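12/09/2021
Bench log, two-arm cell, Galevik build

Picking up from the last entry. The rail is on and both arms are bolted to it. Left base is at the left end, right base at the right end, as in the layout sketch. I had wanted to move them inward to get more overlap over the middle of the table, but the shoulders then come too close to each other when both arms fold back. End positions stay.

Bolts on the left base were tightened in a cross pattern and marked with paint pen. Right base still needs its marks. The slot nuts from Gradex fit the rail grooves with a little play, and one of them turned in the slot when torqued. Swapped it for a spare. If another one does this, the whole bag goes back.

Cable work. The left arm's long run is tied down along the upper link with small ties. First attempt had the ties too tight and the jacket was pinched at the elbow end, so those were cut and redone with enough room for the cable to slide. The loop at the shoulder housing hangs down the side of the arm and has to stay long. With a shorter loop the base joint pulled the connector near the end of its travel. On the right arm the cable goes over the top toward the gripper. I am not happy with that route, but it has not snagged so far. Leave it until there is a reason to redo it.

Controller boards sit below the rail, one under each base. The left one dropped off the bus twice during homing. Reseating the plug fixed it the first time and did nothing the second time. Replaced the lead with one of the Chaimongkol ones and it has held through 40 homing cycles. The old lead is in the reject box with tape on it. Please do not put it back in the drawer.

Homing repeatability after the swap is fine on the left arm. Right arm comes back slightly low at the wrist and the offset is the same each time, so it is a zeroing problem and can be taken out in the config file. Wrote the correction in but have not checked it with the dial indicator.

Then on to the packing task. The target is a flat, stiff item going into a soft bag, with one arm holding the bag and the other bringing the item. Bag is the canvas backpack, item is the hardcover. Some clutter goes at the back so the arms have to work over it.

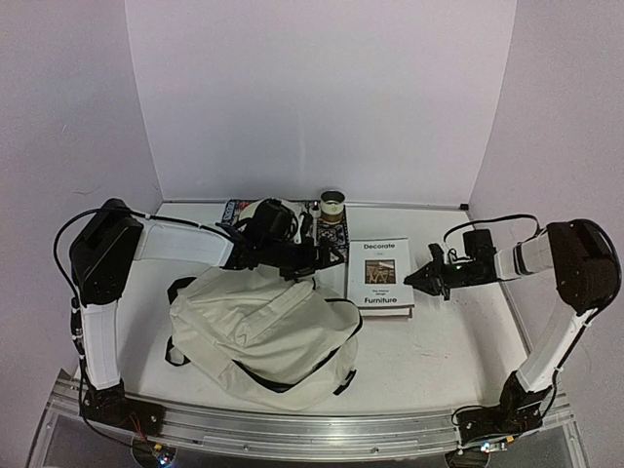
Bag and book layout, left gripper over the top end of the bag, right gripper open toward the book.

Notes on this layout:

The left forearm has to reach a long way across the back of the table to get to the bag from that side. It gets there, but the elbow is nearly straight and small joint errors show up as large errors at the jaws. Moving the bag toward the front would help. It would also put the straps closer to the rail, and a strap caught in the rail groove is a worse problem than a long reach. Compromise for the next layout: turn the bag so that its opening faces the right arm, leave it at the same depth, and see if the left arm can bend more.

The book is hard to pick up flat. The jaws on the right gripper come to a point, and with the tips low over the table they should be able to get under the cover edge, but I have three concerns:

- the tips may open the cover and miss the pages
- if the tips go too low they will scratch the table top
- a push from the right will slide the book into the bag before it lifts

Plan is to use the bag as a stop on purpose. Push the book left until it meets the canvas, then close on the right edge. If the canvas gives too much, put a strip of rubber under the book. A spacer under one edge would make the pick easy, but that changes the task and I would rather keep it as a last resort.

The paper cup at the back is close to the left wrist. Anything that light will go over if the forearm comes down late. Added a keep-out box in the planner for the back right part of the table, set to a height above the cup. The planner accepted it and the path got longer - expected. The printed item with the black-and-white cover does not need its own box, as it is flat.

Speed limit for first runs is 9 percent on both arms. Raise it only after a full pass with no stops. Do not go to 100 percent in this cell for any reason until the collision thresholds have been set with the grippers fitted. The current values are from the bare arms.

Walls. The pale panels do what they were put up for and the light on them is even enough that I took the second lamp down. There is faint shading toward the top corners, well above anything we track. Seams at the table line have not caused false edges so far.

Open items:

- paint marks on right base bolts
- dial check on right wrist offset
- left arm reach with bag turned
- collision thresholds with grippers on
- ask Grallance for spare jaw tips, softer if they have them
- strain relief for both boards under the rail
- order more small cable ties, black

Target for the first complete pass is still November. Config is saved under the same name as the last entry with the wrist offset added. Power off at the wall before touching the slot nuts.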